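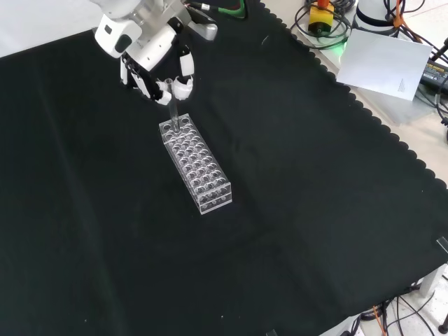

Re: Tube loading at Nivville — first impressions
From: Morenike Shehu
To: Flader lab list
23/07/2026

Hi all,

A few people asked how the arm is going, so I'll be quick (I won't manage it). I love it! Before April our bench staff were racking 300 tubes a shift by hand, and my thumbs knew every one of them. Now the arm does the placing, and we've got time for labelling queries, recounts and training the two new starters properly.

It sets each tube upright in a clear acrylic rack, straight down through the holes. We kept the black cloth under it, so please don't swap it for the blue one.

The roster stays at 8 people. Tosh has moved over to writing the run sheets and is already better at it than I am — come and watch a run if you're passing.

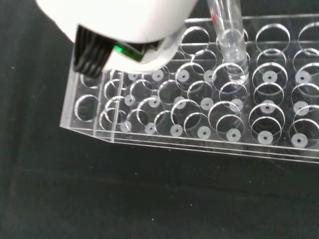

Tosh wrote:
> I like the new job more than I thought I would, but I'd want
> everyone to keep racking by hand now and then. If the arm is
> down for a day, we still have to get the Trirkness samples out.

Fully agree. Let's say 50 tubes each, once a fortnight, and I'll put it on the roster. Anyone who wants to learn the run sheets too, send me a note and I'll pair you up with Tosh.

Cheers,
Morenike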